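Tooth fairy letters – how long do you keep them going?
3 min read
14 replies · 416 views

selamawit_d
Hi all! My daughter lost her first tooth in August and I got a little carried away. I wrote her a tiny letter from a tooth fairy named Rulla, with curly handwriting and glitter on the envelope (which I am still finding in the rug). Well, she wrote back. Then she wrote back again, and now we're on letter number nine and she hasn't even lost a second tooth. She wants to know what Rulla eats and whether fairies get a bedtime. I love it, but I'm running out of ideas and I'm up until midnight writing in loops.

babak_h
What a sweet thing to be stuck with! We did this with our oldest and I'll gently say, let it slow down. Our fairy went "on a long trip" and sent one postcard. He was perfectly happy with that.
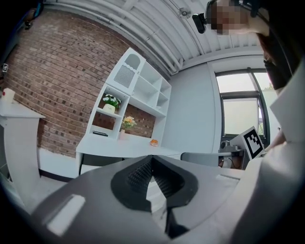

Does the fairy have to answer every letter?
Once per lost tooth is plenty, and the letters in between can just pile up in a shoebox until the next one.

ledeckmom
I'm going to disagree with Babak, sorry! Mine is in high school now and she still has all 19 of hers in a cookie tin. I was tired too, but I'd write 900 more if she asked me. They're only this little for a short while – you can sleep later.

babak_h
Fair enough, but some of us have three kids and a job that starts at 6 a.m.! I also felt funny about building it up so much. When my son figured it out he was more upset about the letters than the money.

usel_and_co
Somewhere in the middle here. Ours are two lines long, very bossy, mostly about flossing. Takes me a minute and the kids think she's hilarious.

selamawit_d
Oh, bossy Rulla, I like that a lot. She may have to get strict about bedtime, too. I'll try a short one tonight and let you know what she writes back.

Share · 9 comments hidden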